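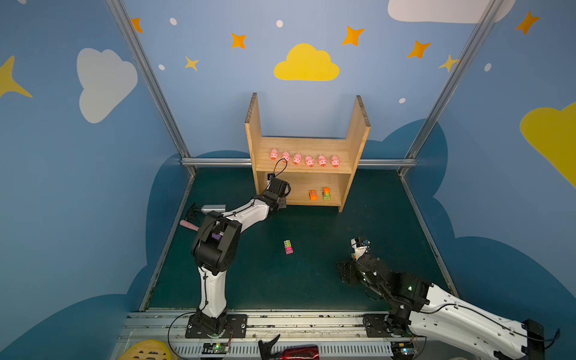

Skudport robotics shop Zosico has started shipping Hurlow, a two-armed tabletop robot kit built for people who want to teach a machine by showing it what to do. The kit went on sale in June, after a long stretch of testing with schools and hobby clubs. Both arms sit on one aluminum rail along the front edge of the work area, so they share the same floor and can reach for the same things. The demo bay at Zosico's workshop is set up as a toy room, with sky-blue walls, cartoon clouds and a pine shelf holding six pink pigs over a pair of parked cars, and the job of the day is tidying up.

It's a cheerful way to show off a serious bit of gear! Putting toys on a shelf sounds easy until you watch a robot try it. The cars have to be picked up, turned the right way and set down under an upper board that leaves little headroom, and the arm has to get its wrist back out again without knocking anything over.

Yupin Srithong, who leads the Hurlow project, said the toys came in early and never left. "We had a set of test blocks, all the same size, and the arms got very good at blocks," she said. "Then a school asked us if it could put away toys, and we found out how much we still had to do."

Owners teach Hurlow by guiding it through a task again and again. Each run is saved along with the views from the cameras, and the software learns from the pile. Zosico's own shelf task was trained on 482 runs. Srithong says a simpler job, such as moving one object into a basket, can be usable after 200, and that a patient person can record that many over a weekend - with breaks.

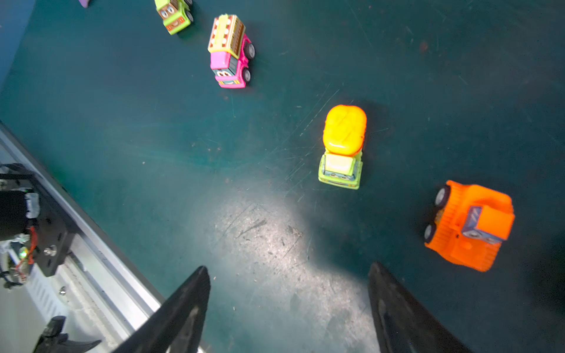 The wrist cameras are the part of the kit that impressed me most. Older starter kits I've used relied on a single camera looking on from the side, and as soon as the arm moved in front of it the software was guessing. Hurlow looks straight down past its own fingers. From there the toys are big and clear: a lime-green truck with a rounded yellow-orange load has its printed eyes turned toward the gripper, with an orange bulldozer close by and a pink truck marked with a 3 farther off. You also get every scratch and scuff on the green surface, plus a bright patch of light between the two black fingers, and that kind of mess is good training material. A home or classroom table won't be spotless either.

The fingers themselves are narrow and tapered, and they can be swapped by hand. Zosico includes one spare pair in the box and sells others, among them a wider set for soft items.

Setup is better than I expected from a kit at this level. The arms arrive assembled, the rail bolts together from marked pieces, and the guide runs to 11 pages with large drawings. I did get stuck once on the wiring for the second arm, where two plugs look alike and the drawing shows them from behind. Srithong says a corrected page is already online.

Prapai Phromma teaches an after-school robotics club at the Kassab learning center, one of the first places to get a kit. Her group has 11 students, and she says the two arms have changed how they work together.

"With one arm there was always a line of kids waiting," Phromma said. "Now one group runs the left side and one runs the right, and they have to talk to each other or the arms end up wanting the same car. I love hearing them work it out."

She would like a louder warning tone when an arm stops itself, and a way to rename saved runs without going through three menus. Zosico says the menu fix is coming in the next software update. It made no promise on the tone.

Hurlow is sold as a full two-arm set or as a single arm with a short rail, and the second arm can be added later. The cameras come with both versions. The shelf and toys aren't part of the package, but the plans for the shelf are free to download. Zosico's workshop is open to visitors every Friday afternoon, and people are welcome to record a few runs of their own on the demo kit.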